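From: Triin Navickas
To: Pirness supporters list
Date: 2021-08-27
Subject: Re: So who is actually signing?

Raed Hourani wrote:
> The Lonudow paper has us signing the left back from Sima on a free
> and selling Stindow's favorite nephew of a striker to pay his wages.
> Can someone who was at the open meeting tell me if any of this is
> real? I have renewed my season ticket and would like to know for what.

Raed,

I was at the meeting, in the row with the broken armrests. The left back is real in the sense that he exists and plays left back. The chairman said the club had "had a conversation," which in my years of following Pirness has covered everything from a signed contract to a wrong number.

As for the money, we have 4000 left in the transfer pot after the new goalkeeper, and the goalkeeper was a loan.
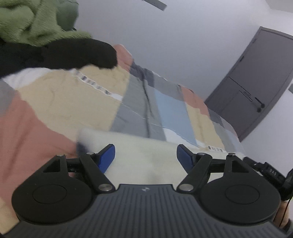

WHO IS COMING

The left back, maybe. He wants a deal for 2 years and the club wants to see his knee first. Sima let him go in August after 272 games, so somebody there thinks they have had the best of him. I would still take him. We played a winger at left back all last spring and he kept wandering off to be a winger.

There was also talk of a midfielder on trial.

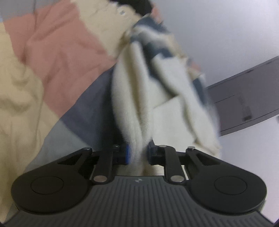

He got a half in the friendly against Stindow and looked tidy, though he was up against a side that had made 11 changes and seemed to be meeting each other on the pitch. The coach likes him. The coach also liked the last one, who is now selling patio doors.

WHO IS GOING

The striker, if anyone rings. Lonudow did ask - the chairman admitted that much - but they want him on loan with us paying half, and I think even our board can do that sum. His agent wants it settled before the window shuts. So does everybody who has watched him take a corner.

My guess is that we sign the left back with an hour to go, keep the striker, and announce both as part of the plan.

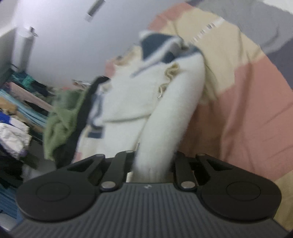 Black gripper, silver pivot pins.

I'll be at the home game tomorrow if you want to argue about it in person. Same spot behind the goal, and you still owe me a pie from the cup tie.

Triin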